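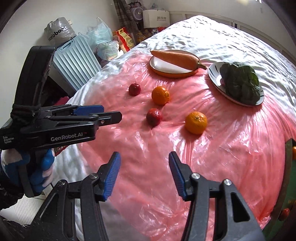

Häufige Fragen zum Programmparteitag der Liste Drotiletti

Stand: Mai. Die Antworten gelten für Mitglieder, Delegierte und Gäste. Für die Ortsgruppe Grimetti gibt es ein eigenes Merkblatt zur Anreise.

Wer darf abstimmen?
Stimmberechtigt sind die 121 gewählten Delegierten. Ersatzdelegierte stimmen nur ab, wenn sie vor Beginn der Sitzung am Anmeldetisch nachgerückt sind. Ein Nachrücken während einer laufenden Abstimmung ist nicht möglich. Der Vorstand hat kein zusätzliches Stimmrecht.

Was wird beschlossen?
Beschlossen wird das Wahlprogramm für den Bezirk. Der Entwurf umfasst neun Kapitel, die einzeln beraten und abgestimmt werden. Am Ende folgt eine Schlussabstimmung über den gesamten Text. Personalwahlen stehen dieses Mal nicht auf der Tagesordnung.

Wer hat den Entwurf geschrieben?
Die Programmgruppe unter Leitung von Sarla Chaudhary. Das Kapitel Verkehr stammt von Lok-yiu Tseng, das Kapitel Haushalt von Jitendra Rana. Die übrigen Kapitel gehen auf Vorlagen der Ortsgruppen zurück und wurden sprachlich angeglichen.

Wie stelle ich einen Änderungsantrag?
Schriftlich über das Formular im Mitgliederbereich. Anzugeben sind Kapitel, Zeilennummer, der bisherige und der neue Wortlaut. Ein Änderungsantrag braucht die Unterschrift von mindestens neun Mitgliedern oder den Beschluss einer Ortsgruppe. Begründungen dürfen höchstens 80 Wörter lang sein. Längere Begründungen werden zurückgeschickt.

Kann ich noch im Saal etwas ändern lassen?
Nur eingeschränkt. Nach Ablauf der Frist sind Initiativanträge zulässig, wenn 33 Delegierte sie unterstützen und der Anlass erst nach Antragsschluss eingetreten ist. Ob das zutrifft, entscheidet das Tagungspräsidium. Rein redaktionelle Korrekturen (Tippfehler, falsche Straßennamen) nimmt die Programmgruppe ohne Abstimmung vor.

Welche Mehrheit ist nötig?
Für Änderungsanträge und einzelne Kapitel genügt die einfache Mehrheit der abgegebenen Stimmen. Enthaltungen zählen nicht mit. Die Präambel kann nur mit Zweidrittelmehrheit geändert werden. Das steht so in der Satzung und gilt auch für Streichungen.

Wie wird abgestimmt?
Mit Stimmkarte. Ist das Ergebnis für das Präsidium nicht eindeutig, wird ausgezählt. Eine Auszählung kann auch von jeder und jedem Delegierten verlangt werden, solange der nächste Punkt noch nicht aufgerufen ist. Nach der letzten Tagung gab es Beschwerden über eine Abstimmung per Zuruf. Dieses Verfahren ist in der neuen Geschäftsordnung nicht mehr vorgesehen.

Wer leitet die Sitzung?
Das Tagungspräsidium wird zu Beginn gewählt. Vorgeschlagen sind Sioned Prydderch und Madhu Nishad. Weitere Vorschläge können bis zum Aufruf der Wahl gemacht werden.

Wie lange darf ich reden?
Drei Minuten pro Wortmeldung, bei Anträgen zur Geschäftsordnung eine Minute. Pro Änderungsantrag sind eine Rede dafür und eine Rede dagegen vorgesehen.

Wo und wann findet die Tagung statt?
Im Takács-Saal in Zostgate. Einlass ist ab 8.30 Uhr, die Sitzung beginnt um 10 Uhr. Das Datum steht in der Einladung.

Dürfen Gäste und Presse zuhören?
Ja, die Sitzung ist öffentlich. Gäste sitzen auf der Empore und haben kein Rederecht. Pressevertreter melden sich bitte vorher bei Madhu Nishad an.

Wann erscheint das beschlossene Programm?
Die vorläufige Fassung wird nach Freigabe durch das Präsidium im Mitgliederbereich eingestellt. Die gedruckte Fassung liegt später in den Ortsgruppen aus.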